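How I Keep a Sourdough Starter Going When I Only Bake Twice a Month

Posted 25/05/2018

I killed my first two starters, so take this as advice from somebody who learned the slow way.

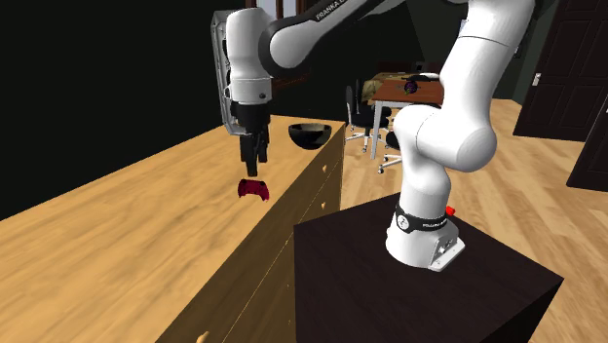

The first one went pink on me (throw it out if that ever happens, jar and all) and the second I just plain forgot behind the pickles. The third is still alive, and it has been since a September when my neighbor Su-chen Tu handed me a spoonful over the fence and told me to stop fussing with it. She was right about the fussing!

Most starter instructions are written for people who bake every other day. I don't. I bake twice a month if I'm lucky, and feeding a jar every morning meant I was pouring a whole lot of good flour into the trash. So here's the routine I settled on.

What you need

A glass jar with a loose lid
A kitchen scale
Plain bread flour and a little whole rye
Tap water that has sat out overnight, or filtered if yours smells like a pool
A rubber band

Keep it small

My starter lives in the fridge and weighs 48 grams. That's it. People gasp when they see it, because they're used to those big bubbling crocks, but a small starter is so much easier to live with — you feed it less and it takes up no room next to the mustard. You can always build it up later.

The fridge feeding

Every 14 days, take the jar out and stir it. If there's gray liquid on top, stir that right back in or pour it off, whichever you like. I stir it in when I want a sourer loaf. Then scoop 8 grams of starter into a clean jar and add 20 grams of flour and 20 grams of water. I make my flour mostly bread flour with a teaspoon of rye, and I do think the rye wakes it up.

Put the rubber band at the level of the starter, leave it on the counter for an hour or two until you see the first few bubbles, and back in the fridge it goes. Don't wait for it to double. I used to, and it would run out of food long before I got back to it.

Waking it up to bake

This takes me a day and a bit. The morning before I want to mix dough, I take the jar out and feed it the same way, only this time I leave it on the counter until it has doubled. In my kitchen that's 7 hours in summer and pretty much all day in winter. Before bed I do the bigger feeding:

10 grams starter
60 grams flour
60 grams water

By morning you should have a nice domed jar of the stuff. A gram always sticks to the spoon, so I count on 129 grams when I'm working out a recipe. Use what you need for your bread and feed a spoonful of the rest for the fridge. Do the fridge jar FIRST. I have baked my whole starter into a loaf before, and had to go back to the fence with my hat in my hand.

If it's sluggish

Warm it up before you do anything else. I put mine in the oven with only the light on (tape a note on the oven door, please). Wichai Phetsri wrote in after my last bread post to say he sets his jar on top of the fridge, and I tried it, and it works fine as long as the cat isn't up there. If two warm feedings don't get it moving, swap half the flour for rye and give it another day.

A sharp nail-polish smell only means it's hungry. Fuzz, or any pink or orange streaks, means start over.

Next time I'll write up the plain white loaf I make with it, including the fold schedule a few of you have been asking for.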